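Sorting Line Project: Notes from the Second Term

Posted 21/05/2019 by Giuliana Guzmán

The automation club at Agudelo has now completed its second term of work on the tote sorting line, and I have been asked by several parents and former members to set down where the project stands. I have served as faculty adviser since December, when the club took up the subject of warehouse handling after a visit to the Hondudham distribution center.

The assignment is simple to state. Totes arrive on the upper conveyor, a controller reads the label on each one, and the tote must be sent to the correct lane. The students write the control program, design the test schedule, and keep the log. Eliécer Sánchez leads the programming group. Yesenia Villanueva is responsible for testing, and her records have been a model of care.

During the term the club logged 2,570 tote movements. The target for the year is 3,875, and I expect the group to reach it before the summer recess. Of the first 100 movements, 40 ended in a stop that required a student to step in. Most of these were traced to a timing value in the program which had been copied from an earlier exercise and never changed. Wilmer Ayala found the error on a printed copy of the code, after two meetings spent adjusting sensors that were in good order.

A second matter concerned the naming of lanes. The programming group numbered them from the left and the testing group from the right. Both groups kept accurate notes, and for nine days the notes could not be compared. The club has since adopted one plan of the line, drawn by Yeison Flores, and it is now the first page of the logbook.

Members who join next term should study the arrangement of the two levels before reading any code.

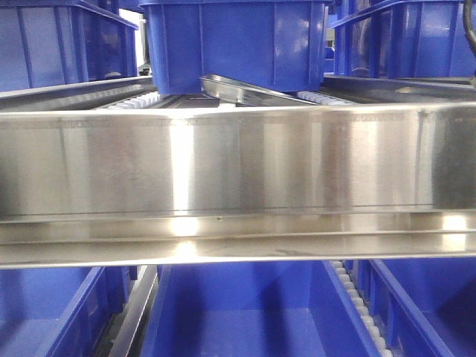 Blue totes above and below the central steel rail, with white rollers on both levels.

The remaining meetings will be given to the written report and to practice for the Trustthorpe student showcase, where each entry is allowed one short presentation and a period of questions from the judges. Yesenia and Eliécer will present. A draft of the report is due to me one week beforehand, with the test log attached in full, including the failed runs.

Students who wish to apply for next year should send a brief letter stating which group they prefer. Prior experience in programming is not required.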